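**Waffle towels get stiff after line drying — what do you do?**

**tovelind**
We moved to Pernstead in January and the water is very hard. My green waffle cloths come off the line like cardboard. I use half the soap the bottle says, wash at 70 minutes on the cotton program, and no softener.

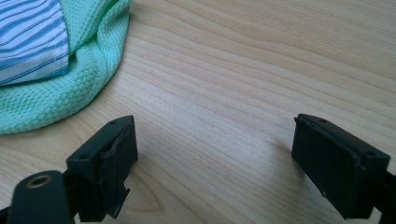 *Mint green waffle, with a striped one.*

**Drilmont_Dan**
Vinegar in the rinse, two spoons. End of story. I have done it for more than 7 years.

**quietspool**
I must disagree a little. Vinegar every wash can be hard on the rubber seals. I use it maybe one time in 5, and I shake every towel well before I hang it.

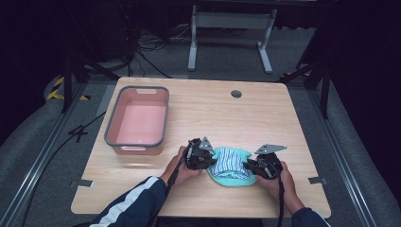
*Mint cloth on the table, pink basket on the left.*

**tovelind**
Thank you both. Is shaking really enough? My neighbor says I must finish in the dryer, but I would like to avoid this — electricity is not cheap.

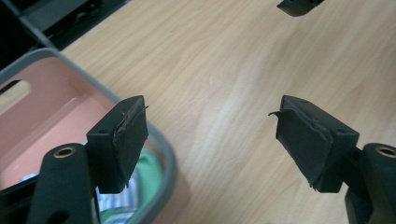
Also I forgot to say, the striped ones stay soft. Only the waffle has the problem.

**Drilmont_Dan**
Waffle holds more soap. Do one extra rinse, then the vinegar. Seals are cheap.

**quietspool**
Not on my Brarkeo, they are not! But I agree about the extra rinse.
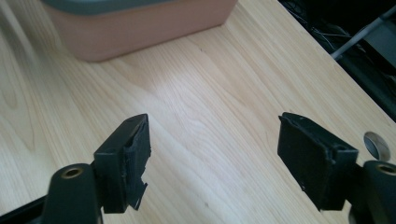

And fold them when they are fully dry, or they will smell in the closet.

**tovelind**
I will try the extra rinse first, without vinegar, and write again after a few washes.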